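Laundry Room Walkthrough, Skostby Building, August

I do this one with a coffee in hand before the first wash slots open at 7 a.m., and it always takes longer than I tell myself it will. Same sheet as last time, with my notes after each item (sorry for the rambling!).

1. Lint screens, all dryers. OK. Cleaned them anyway. The left one had a sock's worth of fuzz on it, so please, folks, one swipe after every load.

2. Dryer vent duct. NEEDS WORK. The foil tape is peeling at the elbow behind the right dryer and I could feel warm air on my hand. I've asked Rasholm for a quote.

3. Washer hoses. OK, no bulges. Two of them are the old rubber kind though, and I'd love to see braided ones before winter.

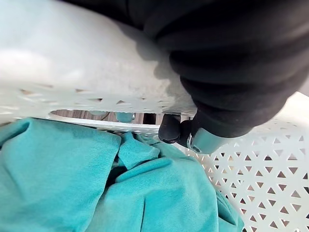
Walkthrough and notes by the Skostby laundry room rep

4. Baskets. OK. I ran a hand around the rims and handles looking for cracks, which is how you find them before your sweater does. The white plastic one has some gray scuffs and that's fine, scuffs don't count.

5. Floor and walkway. OK. Drain cover sits flat. Somebody's detergent had dripped by the sink and gone slick, so I mopped it up.

6. Outlets. OK on the test button, both trip and reset the way they should. The cover plate near the folding table is loose (I had no screwdriver on me, next time!).

7. Fire extinguisher. OK. Needle in the green, pin in place. The tag is getting hard to read.

8. Shelf over the washers. FAIL, sort of. There were two full jugs of bleach up there right beside the ammonia cleaner. I moved the cleaner to the Praven closet, bottom shelf, and it needs to stay there.

9. Money. We have $500 set aside for repairs and the duct comes first. The new dryer we looked at was $3240, so be nice to the ones we've got.

Still open: duct tape at the elbow, cover plate, new tag. I'll recheck the duct once Rasholm has been out.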